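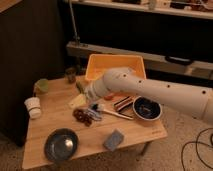
Teaching an arm to tidy up

I have now put the same things into the same yellow bin 176 times, and I'd like it noted that my own kitchen has never had this level of attention.

The arm is on loan to us until the end of January, and the plan (I use the word loosely) is to collect 1000 examples of it clearing a table. You steer, it moves, the software writes down everything that both of you did, and later a model chews through the lot and tries to work out what you meant. The model has my sympathy. I was there and I don't always know what I meant.

We call the job Vodgate, after a typing error in the first folder name that got copied into everything else before anyone spotted it. Renaming it would break the scripts. So Vodgate it is, and Vodgate it will be in the report, and one day somebody will ask what it stands for.

What goes on the table

I had imagined there would be a proper list. There is a list, but it says "household, mixed", so for the first batch I went round the house in Virum with a carrier bag. You want things that are awkward in different ways. A sponge is forgiving, you can grab it badly and it will come along anyway. A paintbrush has a long handle and wants to swivel. Pens lying side by side are a nuisance, as the gripper goes for one and nudges the other into a new position, and then you have a different problem from the one you started with. The see-through green cup gives the depth readings a hard time. Bowls are fine if you take them by the rim and a small disaster if you don't.

And then there are the little round brown things. They were my idea. I thought a cluster of small items would be "good for variety", which is a phrase I've since banned from my own notes. Each one has to be picked up separately. I have had whole evenings go by like that.

How a run goes

Scatter the things. Don't arrange them. This is harder than it sounds, since after a week your hands have habits, and mine kept putting the bowls on opposite sides of the table as if guests were coming. I now roll a die for where the first bowl goes and throw the rest down after it with as little taste as possible.

Then start the recording, bring the arm over, pick something, drop it in the bin, go back for the next. Stop the recording when the table is clear or when you've done something so stupid that it needs a new file. Write one line saying what happened. My lines began as full sentences with commas in. Number 140 says "brush, ugh".

A good run takes me about four minutes. A bad one takes longer and is often more use, according to the guide we're working from, so long as you recover. If you drop the sponge and calmly pick it up again, the model gets to see what calmly picking it up again looks like. If you drop the sponge, say a word, and drive the gripper into the table, it gets to see that too. I've thrown out 19 runs so far. Most were the second kind.

Things I got wrong

I did the first 20 in exactly the same order, biggest to smallest, because it felt efficient. What you get from that is a very confident model that goes looking for a bowl whether or not there is one. They're still in the set, tagged, and I have stopped doing it.

I also moved the bin. Only a bit, to get at a socket, and I forgot to move it back, and for one afternoon everything was recorded with the bin a hand's width off. I was ready to bin the afternoon as well (sorry). Then the other half of the project pointed out that the bin ought to move now and then, otherwise we're teaching the arm to drop things at a spot in the air. So the mistake has been promoted to a method. There's a line about it in the guide now and it sounds very deliberate.

The third thing was speed. You get quicker with practice, naturally, and I was pleased with myself until I played back a late run next to an early one. The early one was slow and careful, and the late one looked like someone clearing up before the landlord came round. The two don't mix well. I've settled on a sort of dull, even pace, about that of a person being watched while they wash up.

Next up is a first training run on what we have, on the machine called Tramanik, which makes a noise like a hairdryer and lives under the stairs for that reason. I don't expect much from it yet. If it can get the sponge in the bin two times out of three I'll be unbearable for a week. Meanwhile there are 824 to go, and I've put the little brown things back on the table.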